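House Rules for Machine Hands

At Cendach, the written standard for robots that handle food fits on two sheets of paper. Gisela Troncoso, who leads the practice group, considers that length a requirement in itself. A rule that an operator cannot recall at the table, she argues, will not be followed there.

The standard was issued in July, after a long review of how the robot teams prepared, ran and recorded their serving tasks. Each team had its own habits. One wiped the table between runs; another did so at the end of the day. Stop buttons were tested on Tuesday in one room and whenever someone remembered in the next. Results from the two could not fairly be compared.

The new text settles such matters in plain terms. Before a session, the operator tests the stop button and moves each joint at low speed. Cables are checked for slack through the full reach of the arm. No person may put a hand over the table while the motors are powered, and a second trained person must remain within 7 feet of the switch.

Domingo Urrutia, who drafted the section on records, insisted that failed attempts be kept. "A drop is a result," he says. "If the log shows only the good grasps, the next team learns nothing from it." Every attempt is entered with the object, the starting layout and the name of the operator, and each set of 1000 entries is reviewed by someone outside the team.

The section on handling is the shortest:

1. One hand, one object. The second hand stays open and still until it is needed, clear of the plate and of the other arm's path. A burger is held around the bun, and the plate remains flat on the table. 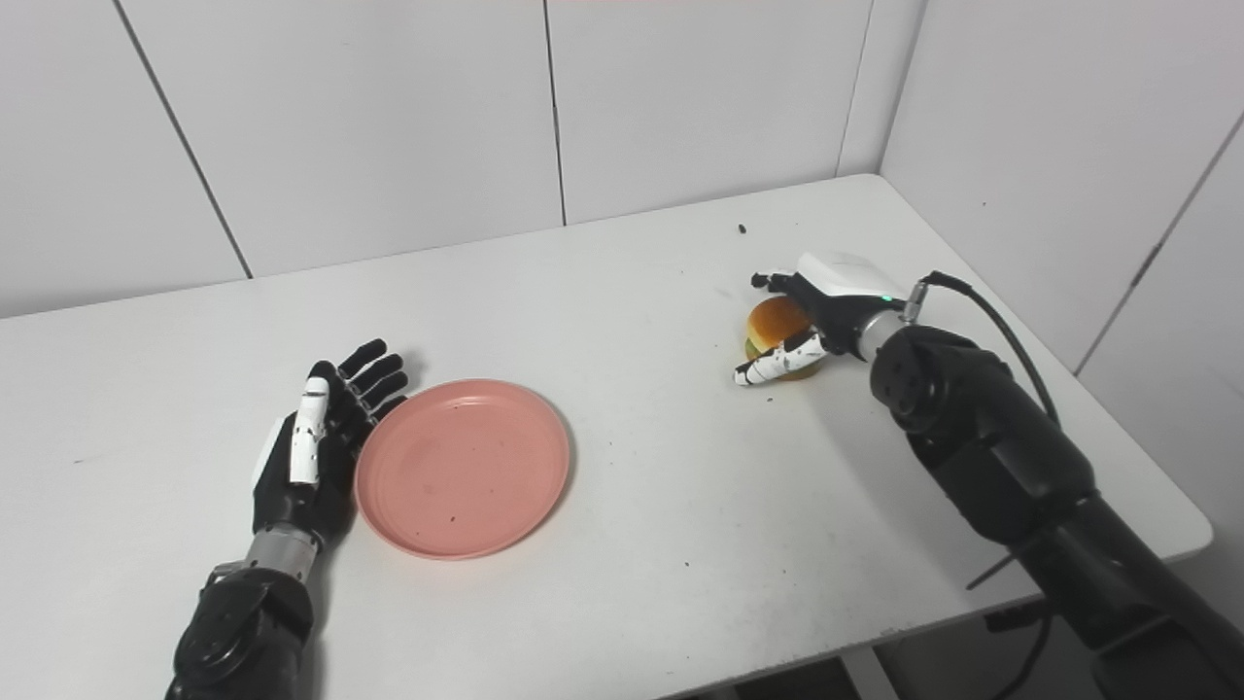 2. Release low. The fingers open only when the object is supported from below. A grip that has shifted is logged before it is corrected.

3. Stop on doubt. Any operator may end a run, and no reason is asked for until the arms are at rest.

Not everyone was persuaded at first. Noelia Herrero, an operator for 10 years, objected that the third rule would slow the work. She now trains new staff in it, although she still regards the paperwork as heavy — a view the group has agreed to take up at its next review.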